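Keeping a Shared Office Quiet Before Noon

Thursday, November 3, 2022
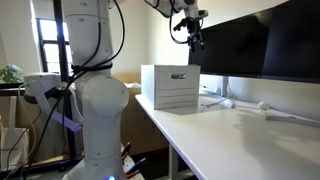 Dörte Dreßler wrote to me after the previous entry to say that quiet hours fail when they are left to good manners, and that the rule should be printed and hung by the door. I have given her view some thought and am now largely in agreement with it.

The office in Vondville is shared by two tenants, Dotent and our own small practice. Until this fall there was no written policy on noise. Telephone calls were taken at desks, meetings began wherever two people happened to be standing, and the kitchen radio was left on at the discretion of whoever arrived first. Complaints were few, though I have come to regard that as a poor measure. Colleagues who are disturbed tend to put on headphones or work from home.

The arrangement now in force is as follows. Calls before noon are to be taken in the side room. Conversations expected to last longer than a few minutes are to be moved to the kitchen, with the door closed. The radio is permitted after lunch. Visitors are to be told of the policy when they are invited.

Bok-nam Um objected that the side room is cold in November and that its only chair is unsuitable for a call of 40 minutes. Both points are accepted. A second chair has been ordered and the heating timer has been moved forward. Dong-hyun Ko asked whether typing would be regulated next. It will not, although his keyboard has been mentioned to me more than once.

I remain undecided on the matter of the doorbell, which can be heard in every room and cannot be turned down. Zineb Filali has proposed disconnecting it during the morning and asking couriers to telephone instead. This would mean more calls, and I have asked her to wait until the landlord has replied.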